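Notebook, tidy-up work (Timar arm, Imau controller)
31st August

Moved the arm off the bench and onto floor pickup. The question from the Musholm people is the same as in March: can it clear a playroom floor at the end of the day, and if it can't, how far off is it. My answer in March was "far off." I'd like to replace that with something we can defend.

Broke the chore into parts before running anything: find the item, get to it, get hold of it or push it, leave it in the right place, notice whether it got there. On the bench we've only ever tested the third part, with the item already in reach and the same way round each time. A floor gives you none of that.

Setup is the low pen with the pale floor and white walls. Toy goal stands in for the toy bin. Reasons for using it: the opening faces sideways, so a push is enough and we can leave lifting for later, and it's light enough to shift if the arm bumps it, which a real bin would also do. Ball is the small black-and-white one. Wrist camera only, no overhead view. Gosling wants results without the ceiling camera because no customer is going to install one.

First thing to settle was what the controller does when the target isn't in view.

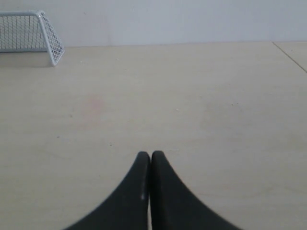
Search behavior is the weak part. The default is a full 360 sweep at fixed height, and it takes 27 seconds, during which a person would have picked up the ball and left the room. Tried a shorter sweep that starts from the last known position of the target. Faster when the ball has stayed put. When it has rolled, the controller finishes the short sweep, reports "clear," and stops. For a tidying machine that's the worst fault it could have, worse than dropping things. Changed the rule so "clear" can only be reported after a full sweep. Slow but correct. Will look at speed later.

Also need to check the detector on pale-on-pale. White goal, white wall, light floor. Goal position estimate wanders more than I'd like, and I suspect the mesh, given that the wall shows through it. Could put a darker sheet behind it, but a house won't have one, so leaving it.

Pushing. Fingers closed, used as a blunt wedge. Ran 15 attempts with the ball placed by hand at different spots. It ended up in the goal on 5. Breakdown of the rest, from memory, to be checked against the log:
- mostly the ball came off to one side of the fingers partway and the arm carried on pushing nothing
- a few where the approach was too steep and the fingertips touched the floor, force limit tripped, run aborted
- one where the goal got shoved along with the ball

The side loss is the one to work on. Once the ball drops low and outside the fingers, the wrist camera sees very little of it and the tracker lets go. The plan then continues on the old estimate.
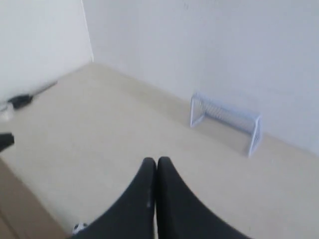 Ball low on the left, partly behind the left finger. Goal against the wall, right of center.

Options for side loss:
1. Open the fingers slightly and cradle the ball. Needs better height control than we have now.
2. Short pushes with a back-off and a fresh look between each. Easy to write. Adds time to a task that's already slow.
3. Tilt the camera mount down. Costs us far view, and search gets worse again.

Going with 2 for the next set. Keep 1 in reserve until the floor contact problem is fixed, as both depend on the same height calibration.

On the wider question. One item, one target, bare floor, good even light, and a third of the attempts work. A playroom has rugs, socks, cables, and things that shouldn't be put away at all. We haven't started on any of those. I'd tell Musholm that pushing a known object over a hard floor is within reach this year and that general tidying isn't, and I wouldn't let them quote the first half without the second.

Shop-floor version may be easier. Sweeping offcuts to one side of a bench is the same motion, the items don't roll, and it matters less where exactly they stop. Worth a morning before we commit more time to balls.

To do
- recheck height calibration at all four corners of the pen
- log tracker confidence alongside finger position
- rerun the set with stepped pushes, same ball spots
- weight or tape the goal for half the runs and compare
- ask Gosling what "done" means to them, in writing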